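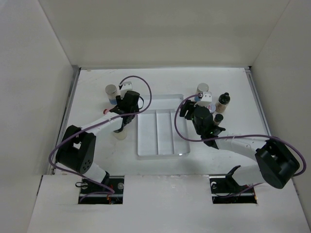

总第40期　第12页

短篇小说

零点差

水准线从科斯蒂根桥头的基岩点起，沿左岸检修路上行，到胡勒罗坝左坝肩的观测墩止，单程2,219米。路面前半段是沥青，后半段是碎石。沿线有两处涵洞、一座门卫房和一排没有人修剪的柳树。柳树对观测有影响，夏天要么绕过去，要么锯枝子。

索拉尼·奥斯图伊森接到任务时，文件夹里有三样东西：委托书、历次成果表、一张线路图。委托方是水库公司，受托方是博坎斯测量所，也就是他的单位。委托书只写了一件事：复测左坝肩墩点高程，就其历史沉降给出意见。

历史沉降只有一次。成果表从建坝后第一期开始，每期一行，末列是墩点相对基岩点的高差变化。前面各期都在一毫米上下浮动，到了某一期，突然下降11毫米。此后观测中断了很多年。中断的原因写在备注栏里：水位已按限制运行，测线停测，改由坝体仪器监控。

限制运行的意思是，水库的最高水位被压低了，一直压到现在。下游的普拉科拉诺镇为此少了一段灌溉渠的自流水，上游的一片果园本来要淹，后来没有淹。前任业主打过一场官司，输了。现任业主想把水位恢复到设计值，需要有人说明那11毫米是怎么回事。

奥斯图伊森看了成果表，又看了限差计算。那一期往返测闭合差为零点四毫米，在二等水准的限差里绰绰有余。计算没有错误，签字齐全。观测者一栏写着B.埃勒里。

“闭合得很好。”他对罗谢尔·霍阿尼说。

霍阿尼是所里管检定的，桌上常年放着一把拆开的水准尺。她把表接过去，看了一会儿。

“往返闭合好，说明往测和返测一致。”她说，“别的它不说明。”

“我知道。”

“写报告的人常常不知道。”

外业定在十月。扶尺的有两个人，一个是测量所的塔内·布伦顿，另一个是水库公司临时派来的学徒，干了半天就学会了让气泡居中，又干了半天开始嫌冷。仪器是数字水准仪，尺子是一对因瓦条码尺，出门前刚检定过，两把尺的零点差在证书上写得很清楚，小到可以不管。

作业按规程走。后、前、前、后，奇数站如此，偶数站反过来。视线长度不超过三十米，前后视距大致相等。尺垫踩实，转点在迁站时不动。往测结束后两把尺互换位置再返测。布伦顿做这些动作的时候一句话也不说，他扶尺扶了大半辈子，把尺子立在尺垫上的声音很轻。

第一天只做了往测。过第二个涵洞时出现了一个小问题：涵洞上方的路面正在修补，挖开一段，仪器没法架在两个转点中间。奥斯图伊森把这一站拆成两站，在路肩上多设了一个尺垫。

“拆了一站，就得再凑一站。”布伦顿说。

“对。凑成偶数。”

于是他们在柳树那里又多架了一站。这是规程里的一条，写得很短：每一测段往测与返测的测站数均应为偶数。学徒问为什么。布伦顿看看奥斯图伊森，奥斯图伊森就在碎石路上用鞋跟画了几道。

两把尺，甲和乙，轮流往前走。起点立甲，第一个转点立乙，第二个转点立甲，这样一直下去。每一个转点上，同一把尺先当前视，再当后视，尺子底下如果有误差，一减一加就没有了。剩下没被抵消的只有两个地方：起点的第一次后视，终点的最后一次前视。测站数是偶数，起点和终点立的是同一把尺，误差又消掉一次。测站数是奇数，起点一把，终点另一把，两把尺的零点差就原封不动留在结果里。

“那要是两把尺一样长呢？”学徒问。

“零点一样就没事。”

“那为什么还要偶数？”

“你怎么知道它们一样？”

学徒不问了。下午风大，最后几站读数跳得厉害，奥斯图伊森把重复读数的次数加了一倍。收工时手簿里没有一站超限。

第二天返测，闭合差零点三毫米。晚上他在门卫房里平差，把新的高差和成果表放在一起。

新的高差和中断前那最后一期相差10.8毫米。方向是向上。

他又算了一遍，然后把前面各期的平均值也列进来。新的高差和那个平均值只差零点二毫米。

也就是说，按照成果表，左坝肩的墩点在某一期之前下沉了11毫米，又在停测的这些年里自己升了回来，升到原处。墩点下面是灌浆处理过的岩体，上面是混凝土。他想不出有什么机制能让它这样做。季节性的温度变形有一两毫米。水库水位变化引起的岸坡变形，在这个坝高下也就是同样的量级，而且方向不对：水位压低以后，岸坡卸载，回弹会有一点，绝不会刚好等于前一次的下沉。

他在稿纸上写了两种可能。一、中断前最后一期有误。二、本次有误。第二种可能他给自己一天时间去排除。

排除的办法是再测一遍，换一台仪器，换一对尺，换一条转点路线。布伦顿没有意见。学徒有意见，但他的单位没有派别人来。结果差零点一毫米。

剩下第一种可能。要证明它，需要原始手簿。

原始手簿在普拉科拉诺镇的档案室里，和镇上的自来水账本放在一起。水库公司几次易手，技术档案被当作搬迁杂物转来转去，最后由镇里收下。管档案的人给他找来一只纸箱，箱盖上用记号笔写着“胡勒罗，杂”。

箱子里有线路图的晒蓝图，有一叠气压计记录纸，有一副皮手套，皮子已经硬了。手簿在最下面，硬壳，竖翻，每期一本。他要的那一本封面用铅笔写着线路名，右下角是测站数：往40，返40。

40是偶数。

他本来指望封面上写的是奇数。他坐下来，从第一页看起。

埃勒里的字很小，一笔是一笔。每页两站，页首是天气、风向、成像质量，页脚是检核。那时候用光学水准仪，读数全靠人，基本分划和辅助分划各读一次，两者之差减去常数，就知道这一次读得好不好。埃勒里读得很好。整本手簿里基辅差超过零点三毫米的不到五处，每一处都重测了，划改的地方用一条斜线，旁边重写，签一个B。

第一站，后尺乙，前尺甲。奥斯图伊森记下：起点立乙。

第二站，后尺甲，前尺乙。这样交替下去，每一页都填了尺号。到第11站，云，微风，成像清晰。第12站，页首多写了一行：涵洞过水，路面不通，前视不能达。接着是读数，前尺没有立在预定的转点上，立在涵洞这一侧。

下一页的页首写的是12a。

他把这一页看了两遍。12a，后尺甲，前尺乙，视距短，只有十几米，读数合格，签字B。再下一页是第13站，后尺乙，前尺甲。

他继续往后翻，翻得快了一些，只看站号和尺号。站号连续，一直到40。后面再没有出现加a的站，也没有跳号。第40站，后尺乙，前尺甲，墩点。

起点立乙，终点立甲。站号四十个，测站四十一个。封面上的数字是照着最后一站的站号抄的。

返测从墩点出发。他翻过一张空白页，返测第一站，后尺甲，前尺乙。

他在这里停下来，出去喝了一杯水。

规程要求往测转返测时，两把尺互换位置。墩点上往测最后立的是甲，返测第一站就应当立乙。手簿上写的是甲。没有互换。返测同样在涵洞处拆了一站，站号写作29a。封面写返40，同样是按站号抄的，同样是四十一站。返测终点立的是乙。

他在纸上列式子。设甲尺的零点误差使读数偏大δ。往测起点立乙，终点立甲，前视偏大，高差偏小δ。返测起点立甲，终点立乙，后视偏大，高差偏大δ。往返测高差符号相反，相加得闭合差，一个减δ，一个加δ，和为零。取往返平均时要把返测反号，误差同号，平均值仍然偏小δ。

闭合差看不见它。它在闭合差里是零，在成果里是完整的一个δ。假如当时换了尺，返测起点立乙、终点立甲，闭合差里就会有两个δ，二十二毫米，任何人都会立刻停下来。假如涵洞没有过水，往返都是四十站，δ在起点和终点自己抵消，换不换尺都一样。要两件事同时发生，误差才能这样干净地藏起来。

至此一切都取决于δ。墩点表观下沉11毫米，甲尺读数就应当偏大11毫米。对一把因瓦尺来说，这个数大得离谱。零点差通常是零点零几毫米，磨损严重的也到不了零点五。

他给霍阿尼打电话，从档案室门口的台阶上打的。

“什么情况下一把因瓦尺读数能偏大11毫米？”

“尺底少了东西。”她说。

“少了什么？”

“哪一年的尺？”

他说了型号。

“那种尺底板是可拆的。”霍阿尼说，“一块钢板，两个沉头螺钉，磨损了就换。尺面的零刻划是对着底板下表面定的。底板掉了，尺身往下落一个板厚，视线不动，读数就大一个板厚。”

“板厚多少？”

“我这里没有那个型号的图纸。我印象里不薄。你别引用我的印象。”

“扶尺的人看不出来吗？”

“底下是什么样子，立起来就看不见了。会觉得手感不一样。钢板踩在尺垫上有一种声音，铝框底踩上去是另一种声音。”

他回到桌前，又从头看那本手簿，这次看备注栏。备注栏大部分是空的。第三站写着“车过，等”。第19站写着“柳”。往测第二站写着一句长一点的话，铅笔比别处轻：

B.说甲尺声音不对。看过，气泡正常。续测。

B是签字人自己的缩写。奥斯图伊森一开始这样读：埃勒里自己觉得声音不对。但一个人在自己的手簿里不会把自己叫作B，还要加一个“说”字。他翻到手簿末页的人员表。观测：贝弗利·埃勒里。记录：同上。扶尺甲：贝弗利·马奇韦。扶尺乙：一个他认不出的姓，水渍洇掉了一半。

两个贝弗利。

他问管档案的人认不认识姓马奇韦的。管档案的人说认识，就住在灌溉渠那头，房子门口有一截旧渠闸。埃勒里不在了，这他也知道，埋在镇子北面。

他星期六去的。渠里没有水，底上长着草。贝弗利·马奇韦开门时手里拿着一把螺丝刀，正在拆一台收音机的后盖。她年纪很大，背还是直的，让他在厨房里坐下，自己也坐下，把收音机推到一边。

他说明来意，说得很慢，从复测说起。她听到“偶数”的时候点了一下头，听到“没有换尺”的时候说：

“是我没有换。”

“手簿上没有写原因。”

“渠水往上漫，过涵洞的时候水已经到路沿了。乙尺那个人站在坝上，我在墩点旁边。换尺要他走过来，我走过去，墩点那里有一道铁栏杆，要绕。贝弗利看了看天，说就这样回吧。我说规程要换。她说都是偶数站，换不换结果一样。”

“她以为是偶数。”

“她数的是站号。”马奇韦说，“12a是她自己写的，写完她就忘了。她读数不会错，加减也不会错。她数东西一向靠本子。”

奥斯图伊森问她，第二站说的那句话是不是她说的。

“是。我说甲尺声音不对。她走过来看了气泡，气泡在中间。又看了尺面，尺面没有伤。她问我哪里不对，我说声音。她就照写了。”她停了停，“她没有叫我把尺子翻过来。我也没有翻。尺子三米长，路上有风。”

“后来翻过吗？”

“收工的时候。擦尺的时候翻的。底下是两个螺钉眼。”

“您告诉她了？”

“当天晚上就告诉她了。她说，往返都是四十站，起点终点同一把尺，尺底的误差抵消了，又说闭合差零点四，这样的闭合差不可能有问题。她把式子写给我看。式子是对的。我学过那个式子，我也觉得是对的。”

厨房里有一只钟，走得很响。她拿螺丝刀在桌布上划了一道直线，又划了一道。

“底板我第二天去找了。在科斯蒂根桥头，基岩点旁边的泥里。大概是从车上卸尺的时候磕掉的。仓库的人给甲尺换了一块新的，没有记。后来送检，检定证书上甲尺当然是好的。”

奥斯图伊森知道那张证书。成果表附件里有，前一张和后一张，两把尺都合格。他在所里看到它们的时候，心里已经把尺子这一项勾掉了。

“成果出来以后呢？”

“成果出来，下沉11毫米。公司来了人，又来了一拨人。先是说要复测，后来水涨了一个冬天，路冲掉一段，没有测成。再后来就限水位了。限了水位，谁也不想再花钱去证明不用限。贝弗利写过两封信，请求复测。她一直觉得那个数不像岩石做出来的。可是她翻自己的手簿，每一站都合格。她翻了很多遍。”

“她没有发现12a。”

“她看的是读数。”

“您有没有跟她再提过底板？”

“提过一次。她说，你要是再说尺子的事，就等于说我连站数都不会数。”马奇韦说，“我就没有再说。后来她去了别处，教书，教测量。她教得很严。听说她的学生每一站都要大声报站数，由另外一个人用粉笔在路上画道，收工以后数道，不许看本子。”

奥斯图伊森想起自己实习的时候也画过粉笔道。带他的人没有解释过，他以为各处都这样做。

马奇韦站起来，打开灶台旁边的抽屉。抽屉里是开瓶器、绳子、几根蜡烛头。她从最里面拿出一块钢板，放在他面前。钢板是长方形的，两端各有一个沉头孔，一面磨得很亮，另一面还留着一点灰漆。

“我拿它垫过锅。”她说，“后来嫌小。”

他带了游标卡尺。他在包里常年放着一把，这一天也没有特意取出去。他先量了自己带来的一块标准量块，确认卡尺没有问题，然后量钢板。四个角各量一次，中间量一次。磨亮的那一面略有凹陷，角上和中间差几个丝。他把五个读数写下来，取平均。

11毫米。后面的小数他也写了，在报告里有，正好落在成果差值的中误差以内。

马奇韦把写着读数的那张纸转过来，从上到下看了一遍，又拿过他的笔，在旁边自己加了一遍，除以五。

“对的。”她说。

他请她在一份说明上签字。说明是他当场写的，只写事实：底板何处拾得，何时发现脱落，往返测之间未换尺。她看完，要求改一个地方。他写的是“观测者未予采纳”。她说应当写“观测者根据当时所知测站数判断误差已抵消”。他照改了。她签了名，签得很小，B.马奇韦。

“您保留它，还是我带走？”他指钢板。

“你要用就带走。用完寄回来。”

“寄回来还垫锅？”

“垫不了，我说了嫌小。”

报告写了十一天，主要是等霍阿尼。她不肯根据一块钢板和一个老人的记忆就让报告出门。她托人从别的所里借到一把同型号的旧尺，和另一把正常的尺组成一对，先拆底板，再装底板，在检定廊里各测一遍，读数差与板厚一致。她又用埃勒里手簿里的全部读数重算了一遍高差，按四十一站、起乙终甲改正甲尺零点，得到的墩点高差落回前几期的平均值里，差零点二毫米。最后她提了一个问题，奥斯图伊森没有想到。

“上一期呢？上一期是不是也是这对尺？底板会不会更早就掉了？”

他回档案室查了上一期手簿。同一对尺，站数四十，没有加a的站，起点终点都是甲。即使底板那时候已经掉了，结果也不受影响。但上一期第一站的高差，和这一期第一站的高差，起点和第一个转点都在同样的石头上，可以直接比。差11毫米。上一期底板还在。这是一条独立的证据，比钢板还硬。霍阿尼把它放在正文里，把钢板放在附录。

“为什么钢板放附录？”他问。

“钢板可以是任何一块钢板。”

他没有争。

水库公司收到报告后开了一次会，请他们去讲。会议室在坝上，窗户对着水面。水位比设计值低，岸边露出一圈浅色的岩石，石头上什么也没长。公司的人听完以后问了三个问题。第一，能不能保证坝肩没有沉降。奥斯图伊森说，只能说在测量精度以内没有发现沉降。第二，能不能把“在测量精度以内”去掉。他说不能。第三，当年的责任算谁的。

“委托书里没有这一条。”霍阿尼说。

“我们只是想知道。”

“手簿合格，计算合格，检定证书合格，闭合差合格。”她一项一项念，“不合格的是封面上的站数，还有一处没有换尺。这些在报告第六节。”

“那就是埃勒里。”

“报告第六节没有写责任。”

那人翻到第六节，确实没有写。他又翻到附录，看到了那份说明，读到“根据当时所知测站数判断误差已抵消”，读完合上了。

水位的事不归测量所管。后来听说还要做渗流复核，还要征求上游果园的意见，果园那边已经请了律师。果树种下去这么多年，已经结了很多次果。镇上有人开始清灌溉渠里的草，清了一段，又停下来等消息。

布伦顿在所里把那条测线的点之记重新画了一遍，涵洞处加注：汛期路面过水，应预先设站，避免临时拆分。下面又加了一行：站数现场计，不得以末站站号代替。霍阿尼审图的时候看到第二行，问是哪本规程里的。布伦顿说哪本也不是。她想了想，在旁边签了字。

奥斯图伊森把钢板寄回去，用硬纸板夹了两层。寄之前他在所里又量了一次，用千分尺，恒温间，放了一夜等它和房间同温。数字和厨房里那次差两个丝，他认为是灶台边暖和的缘故，后来一算膨胀系数，温度解释不了这么多，应该是卡尺的读数误差。他把这个也补进了附录。

过了一阵，马奇韦寄来一个信封。里面没有信，只有一页从笔记本上裁下来的纸，纸很旧，折过。上面是一个式子，两把尺，甲和乙，转点一个一个消掉，剩下首尾两项，首尾两项再相减，等于零。字很小，一笔是一笔。式子旁边写着前提条件，n为偶数，下面画了一道线。

他把纸复印了一份，原件放进文件夹，归在那一期手簿的后面，编了页码。星期一他带学徒去另一条线。出发前他从车上把两把尺抬下来，放平，翻过来看了底板，又用手指拧了拧螺钉。学徒站在旁边，口袋里装着粉笔。

“第一站。”学徒说，弯腰在路边画了一道。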